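Print | E-mail

Lustberg opens a takeaway counter in Telten

TELTEN, 13 August 2026 – The coffee company Lustberg has opened a new counter for takeaway orders. It is prepared to pack up to 261 drinks a day.

Every order can be put in a cardboard carrier or in a paper gift bag. Napkins are free of charge.

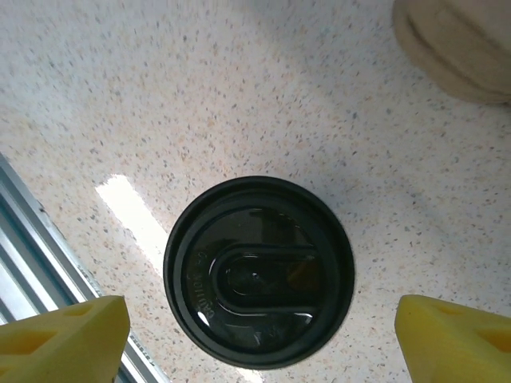
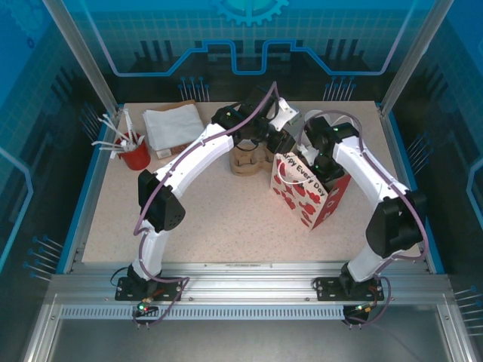 First picture: a black lid for coffee cups. Second picture: cup carrier, napkins and the "Happy Every Day" gift bag with red hearts.

"Many guests buy coffee for a colleague or for their mother, and they want to give it nicely," says Maëlys Gautier, manager of the counter. The gift bag was first tried in May at the Lustberg shop in Illis.

The counter is open every day from 7 in the morning.

Press contact: Thiện Trình, Lustberg

Print | E-mail this page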